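Samstead Open Doors: An Afternoon of Putting Cups Away

Posted 6/2/21

I signed up for the Samstead tour because the sign-up page promised "hands-on robotics" and a free lunch. The lunch was a wrap. I have had worse wraps, mostly in airports, and I ate this one in a hallway next to a bicycle while waiting for a visitor badge with my name spelled two different ways on its two sides.

Samstead is in a low building behind a tile showroom, and if you follow your phone you will end up in the tile showroom. The man at the counter pointed at the back door before I had opened my mouth.

Our guide was Mahlet Gidey, who runs what the company calls the teaching floor. She had us put our bags in a closet and then gave the shortest safety talk I have ever attended: stay behind the yellow tape, and if you hear a loud beep, stay further behind the yellow tape.

By hand, first

The first stop was hand guiding. You take hold of the arm, squeeze a switch, and walk it through the job while it remembers where you took it. Kidus Tekleab did this with a small older arm they call Wako, moving it from a tray to a box and back with the patience of a man teaching a teenager to parallel park. Then he pressed a button and Wako did it alone, including a little wobble in the middle where Kidus had stopped to answer a question.

"It thinks the wobble is part of it," he said. Someone asked if he could take the wobble out. He could, but he'd have to do the whole thing again, and he looked at the clock when he said so.

From a chair

The second room is where most of the work happens. The operator sits with a pair of handles, the two arms at the table copy whatever the handles do, and all of it gets recorded. One complete try at a job is called a demo. The job that afternoon was cups and a mug rack. They want 1,000 good demos of it before they train anything, and the whiteboard by the door said 991, with a sad face next to it that had been there long enough for someone to add a hat.

Abrehet Kumsa was in the chair. She is very fast, and she talks the whole time, mostly to the cup.
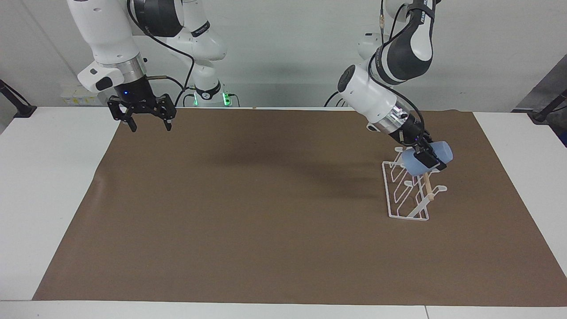
Mug racks are nasty, I learned

The blue cup gave me a new respect for my own kitchen. The gripper has to hold it on its side, the hooks slant, and the operator can't feel the moment when cup meets wire. Abrehet goes by eye. She told us new people always watch the gripper, when they should be watching the rack. I wrote this down as if I might need it.

One arm can sit out a job like this with its fingers open, and the recording takes in that arm as well. Annelore Eichhorn, who checks the demos afterward, explained that doing nothing has to be taught too. I know several people who picked it up without any demos.

She also does the throwing out. Of 1,610 tries on an earlier job, a fair number went in the trash for reasons such as "sneezed" and "cup went on fine but operator clearly furious." The software she uses for this is called Ciso. It crashed once while we were looking at it, and she restarted it without breaking her sentence.

My turn

Visitors got a go on a practice pair called Kudano, with a foam block in place of anything breakable. You get 40 seconds. The handles are lighter than you expect, and every small tremble you have been hiding from your doctor shows up at the far end of the arm. I picked up the block, dropped it, chased it to the edge of the table, and ran out of time with both grippers closed on air.

Pádraig Kavanagh, who was minding the practice table, asked if I wanted mine saved. I asked what for. He said they keep a folder of bad ones. I said yes, and signed a form.

Getting there

Parking is on the street and fills up early. The next open day is in November, and sign-up is through the Samstead site. Pick the later lunch slot if you can. The early group got the wraps, but the late group, I found out on my way to the coat closet, got soup.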